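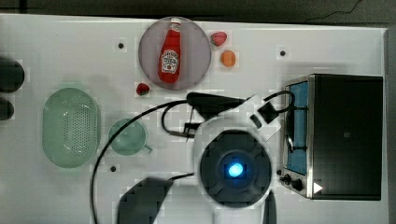 Samira Saliba
Home economics teacher and reluctant gadget person

So my nephew Elias has been working at the Sustbridge lab in Plotau since September, and every time he comes over for dinner he tells us he "spent the day teaching a robot to put the ketchup away". I assumed this was a joke. Then the lab held its open day on Sun 21 June and I drove over with my neighbour Najwa Sleiman to see for ourselves, and no, he was being completely serious!

Getting there first, in case you're planning on going next time. Take the Staddale exit and ignore what your phone says after that, because mine wanted me to go through a locked gate. Parking is free on weekends. The coffee cart only took cards. We were told to wear closed shoes and then nobody looked at our feet.

They split us into small groups and ours went to the kitchen table first, which suited me fine, as that's my territory. White table, toaster oven at one side, a plate with a bottle of Heinz lying across it, a couple of strawberries, a mug and a colander in that soft minty green that every second kitchen shop is selling at the moment (I have the same colour in a salad spinner). And then this great big arm over the lot of it with a bright blue light glowing in the wrist. Najwa said it looked like a very expensive desk lamp. Elias pretended not to hear.

The person running the table was Máté Fekete, who has the patience of a kindergarten teacher and talks about as fast as I do. He explained there are two ways they show the arm what they want. The first is by hand: you put the arm into a floppy sort of mode, take hold of it, and walk it through the job yourself while it remembers where all its joints went. The second is by remote, where you sit off to the side with a controller, move your own hand, and the arm copies you. Each go gets recorded from start to finish and they call that a demonstration, or a demo if they're in a hurry. Then a whole pile of demos gets fed into the computer and the arm has a try at it without anyone holding on.

How big a pile? For the job they're on now, 400. Four hundred goes at moving bits of pretend lunch around! I asked Máté whether he dreams about strawberries and he said it's the orange he dreams about, it rolls.

We all got a turn by hand. I'd expected it to be heavy and it wasn't at all, it was more like steering a shopping trolley that's slightly too well oiled. The hard part was my elbow. You get the fingers lined up nicely over a strawberry and then discover you've pushed the rest of the arm right over toward the toaster oven, and you have to back out and come in from another side. I went too low on my first try and Máté said "up, up, up, up" in a very calm voice. Second try I got the strawberry onto the plate and I'm not ashamed to say I cheered.

The remote one is much harder, I thought. A boy of maybe ten in our group was brilliant at it straight away, of course. I kept turning my wrist the wrong way, because I was sitting facing the table and my left wasn't where I wanted it to be. Najwa was better than me (she sews, so I'm putting it down to that) and picked up the mug on her first go, by the handle, and then wouldn't give the controller back.

What I liked most was hearing about the bad demos. I'd have thought you only keep the perfect ones, but Máté said they hang on to some where the person fumbles and then fixes it, so the robot gets to see what fixing it looks like. If every demo goes beautifully, the first time something slips it has no idea what to do next. I've been teaching fourteen-year-olds to make white sauce for a long time and I could have told them that. I always let one go lumpy at the front of the class and then rescue it with a whisk.

They also shift everything between goes. The plate goes somewhere else, the strawberries swap sides, the bottle gets turned. Otherwise the arm just learns to go to one particular spot and grab whatever's there, including air. There's a printed sheet for who's on what shift and where things should start, and I noticed nobody is down for more than 60 minutes in a row. Elias says your attention goes before your arm does. He did 7 shifts one week when a colleague was off sick and was no use to anybody at dinner.

One small grumble: the talk upstairs afterwards. Qusai Chamoun gave it and he clearly knows his stuff, but the room was stuffy, the slides had writing the size of ants, and he lost me somewhere around the bit about smoothing out the wobble in people's hands. I did catch that a project called Khasawneh is where all the kitchen recordings end up, and that they're starting on drawers next. He was lovely when I asked my question, which was whether left-handed people teach it differently. They do, a bit! He wants more of them, so if you're left-handed and live near Plotau, there you go.

I also asked when one of these would be able to unload my dishwasher. Máté laughed and said wet glasses are a whole other thing and to ask him again later. Fair enough.

We went around again before leaving because Najwa wanted another turn, and the queue was only three people by then. She did the mug again and then the small orange, which did roll, and she chased it with the arm for a good while and got it in the end. Máté told her he'd have kept that one.

We stopped for chips on the way home. If they do another open day I'd go in the morning, bring a bottle of water for the upstairs room and do the hand-guiding before the remote. Elias is coming for dinner on Thursday and I've got questions written on the back of the program.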